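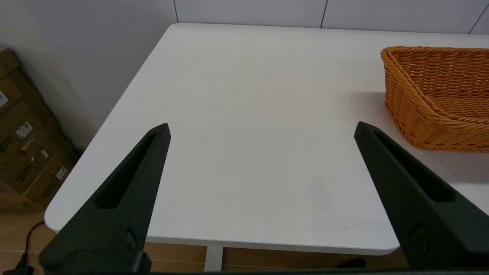 The Basket Project: Giving Our Shared Table a Job
Final report, Home Spaces elective, Dunesmont
2022-02-12

So my project started with me being annoyed. We have one good table in the Stondow house (white, big, rounded corners, up against the wall) and for the whole fall it was where everything went to die. Mail, chargers, half a sandwich, my econ notes. If you wanted to sit down and work you spent ten minutes shoveling first, and then you were too grumpy to work!

The assignment was to pick one surface we share with other people, change one thing about it, and keep a log. I picked the table, obviously. The one thing I changed was adding a wicker basket.

Why wicker? I looked at plastic bins first and they were fine, but they looked like a dentist's supply closet. The basket is an orangey brown with a thick braided rim, and the sides have this wavy zigzag weave I still like looking at. It has no lid, and I did that on purpose. I had a lidded box last year and people just put things on top of the lid. I found the basket at a secondhand place in Eltside and carried it home on the bus on my lap, where it left a pattern on my jeans.

The rules I taped inside the cupboard door were short. Anything left on the table at night goes in the basket. The basket gets emptied on laundry day. Food does not go in the basket (I added that one in week two, after the clementine).

I kept the log for 5 weeks. Every evening I wrote down whether the table was clear enough to work at, yes or no, plus any notes. I meant to do it at the same time each night and I mostly did, except for 13 evenings when I was at the library and filled it in when I got home. My instructor at Pacheco Hall flagged that in my draft and she's right, it makes those entries less reliable, so I marked them with a star in the appendix.

The first week was almost all no. Everybody in the house used the basket like a second table, piling stuff against the side of it. I had it in the middle back then, which was a dumb spot, since you had to reach over your own laptop to get to it. In week two I moved it over to the right end and things got better pretty fast. Having the long stretch to the left open makes it look like a place to sit, and I think people noticed that more than they noticed my rules.

One surprise was the shadows. I know that sounds silly, but the table is so pale that anything on it shows up, even one pen. Before, there was so much junk that a pen was nothing. Now I see the pen and I go get the pen.

What didn't work: small things. Coins, earbuds and a couple of keys sank to the bottom and stayed there until laundry day, and two of us were late for class because of it. If I did this again I'd hang a little dish or pouch near the door for keys. I'd also ask my housemates before I started instead of announcing it, because the first few days were kind of tense.

The reflection part was supposed to be 1000 words and I'm under, sorry, but the appendix has the full log and the floor sketch with both basket positions.

Contact the course office | © 2022 Dunesmont Home Spaces | Back to top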